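I've been using the Vanow handbook for over 10 weeks now, the spiral-bound one on good practice for recording household chores with hand-held grippers. It's 66 pages and I paid full price for mine, so I feel entitled to some opinions!

First off, I like it. It's written by Mimoza Golob and Todor Matić, and you can tell they've both spent plenty of time with a gripper in each hand and a cable going somewhere it shouldn't. The chapter on cables alone got me to change how I work (run it along the arm, leave a loop, check the loop before you start). The marker chapter is good too. Keep the square marker facing out, keep it clean, and don't let fabric drape over it. Simple stuff, but I'd been sloppy about it for ages.

Laundry gets its own section, and that's the one I've gone back to most. Shiny appliances, round doors, mesh things, crumpled cloth, it's all in there, plus a page on reflections that I wish were three pages. A glossy panel will happily give you a second marker, and the handbook's advice is to note the surface in your log and try a different angle on the next take. OK, but which angle? I'd have loved a drawing.
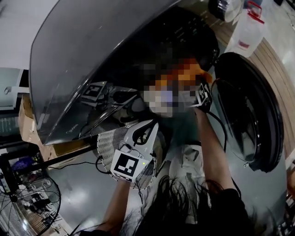

Should faces be blurred even when they only show up in a reflection?
Treat a reflected face exactly like a direct one and blur it before the recording leaves your own machine.

That's pretty much how the handbook puts it, and I'm glad it's so firm. The privacy pages are the best ones in it.

What bugs me? The index is useless. "Hair" isn't in it, and the tip about tying hair back is hiding under "Clothing." The sample log sheet has 100 rows in tiny print, which is fine if you're Valbona Vasić and write like a typewriter, but I gave up and made my own. And the Skellholm edition that came out in July has the floor clutter checklist up front, where mine has it dead last. I'd want to read that one before plugging anything in.

Four stars from me. Get the newer edition if you can find it, and put a tab on the laundry section.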